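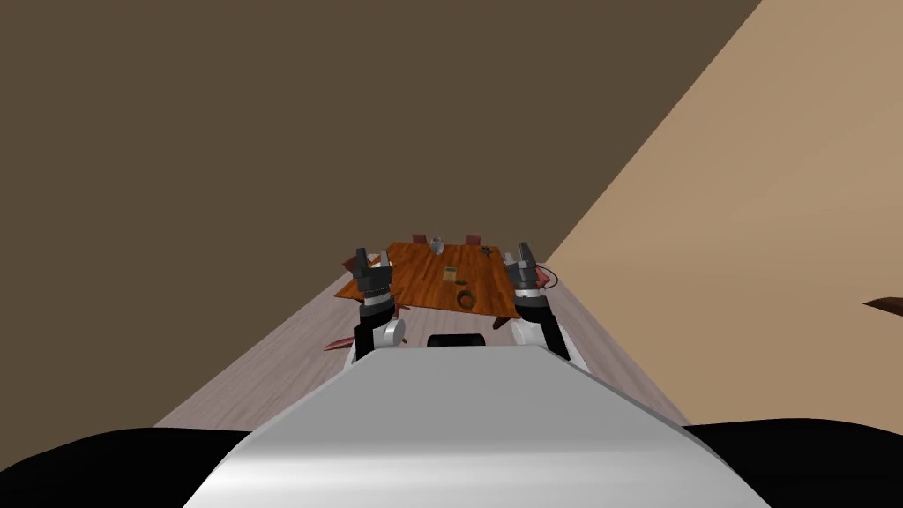
Two arms, one table, and a robot that lives inside a computer.

Hi again! Last time I promised I'd tell you how a robot learns to pick stuff up, so let's get into it.

Do you remember learning to tie your shoes? Somebody probably showed you. Then they showed you again. Then you tried it and got a big lumpy knot, and they showed you one more time. Robots can learn a bit like that too. We call each "let me show you" an example, and my whole job right now is making them.

The robot I work with is called Masilela. It isn't made of metal. It's a simulation, which is a fancy word for a pretend world on a computer, sort of like a video game. The table is pretend and so is the cup on it. I love this, because when I drop a pretend cup there's nothing to sweep up!

So how do I make an example? I hold a controller in each hand. When I move my hands, the robot's arms move too. While I'm doing that, the computer saves everything: what the robot's cameras see, how far each arm bends, and whether each gripper (that's the robot's hand, with two fingers) is open or closed. When the job is done I press a button and that example is finished. One short job usually takes me 30 seconds, and longer if I get the fingers on the wrong side of something – I do that a lot.

Then I start over, but with the things moved to new spots. Why bother? Well, imagine you only ever practiced catching a ball thrown from exactly the same place. You'd get great at that one throw! Then your friend would take two steps to the left and you'd miss. A robot has the same trouble, so we mix things up.

We also save more than one view. A view from up by the body shows the whole table. A view from close to the gripper is different, with the two fingers big and near, and sometimes only a tiny corner of the thing you're reaching for.

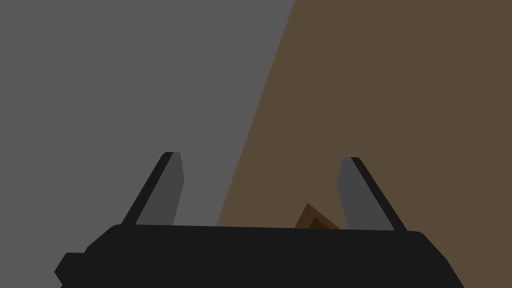

Zinhle Maluleke wrote in to ask whether the robot gets mixed up if you make a mistake while you're teaching it, and do you have to throw that one away?

Great question, Zinhle! It depends. If I knock something off the table and give up, I throw that example out. If I miss, back up and then get it right, I often keep it, so the robot can learn how to fix a miss.

We have 3061 examples so far, and 166 of those are from March, when I had a cold and was slow. Next time: what the computer does with them all.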